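Grasley Property Management is hiring a leasing and turnover coordinator for its apartment buildings on the east side of town. The job is full time and year round. We would like someone to start in February, but we can wait a few weeks for the right person.

## About the company

Grasley manages 686 rental units for private owners. Most are one- and two-bedroom apartments in buildings of three or four floors. The office is on the ground floor of the Viretti Building, next to the parking entrance. You would work with eight other people, four of them in maintenance.

## What you would do

- Answer calls and emails from people looking for an apartment
- Show units, including some evening showings until 7 p.m.
- Check applications for missing documents and pass complete ones to the leasing manager
- Walk each unit after move-out and write up what has to be fixed, cleaned or replaced
- Schedule painters, cleaners and our own maintenance staff
- Keep listings current and take them down when a lease is signed

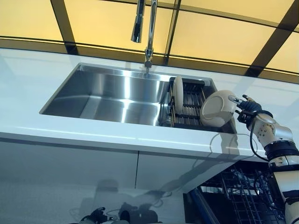 Move-out inspections take up a good part of the week from May through September. You go room by room with a checklist on a tablet, and the notes are used when deposits are settled, so they have to be specific. "Kitchen OK" is no use to us. For a kitchen with a white counter, an undermount steel sink and a pull-down faucet, we expect a line on each of the three, with chips, scratches, leaks or loose fittings written down. The same goes for bathrooms, floors, windows and closets.

## What we are looking for

You need a high school diploma or GED, a valid driver's license, and at least one year of work that involved dealing with the public. Experience in leasing, hotels or building maintenance is helpful. A state leasing license is not required when you apply. If you need one for your duties, we pay the course and exam fees.

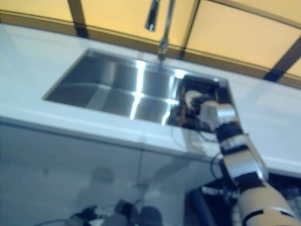 You should be able to climb four flights of stairs several times a day and carry a box of keys, lockboxes and signs. Spanish is a plus. Our files are kept in Isier, and we will train you on it during the first two weeks.

## Pay and benefits

- $2,469 every two weeks, before taxes
- Health and dental coverage after 60 days
- Mileage paid for trips between buildings
- A yearly bonus of up to $2,000, based on how quickly vacant units are ready to rent
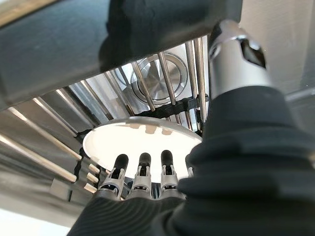 Overtime is paid at time and a half and has to be approved ahead of time. Summer vacation requests go in by the end of March.

## Where you would work

Your desk is in the Viretti Building, but expect to spend half the day out. The largest property is Gruber Court, a ten-minute drive from the office. Parking is free at both.

## How to apply

Send a resume and a short note on why you want the job to the Grasley office, by mail or in person at the front desk between 9 a.m. and 4 p.m. Include two work references. First interviews are by phone and take half an hour. Second interviews are at Gruber Court and include a practice inspection of a unit. A background check is done after an offer is made.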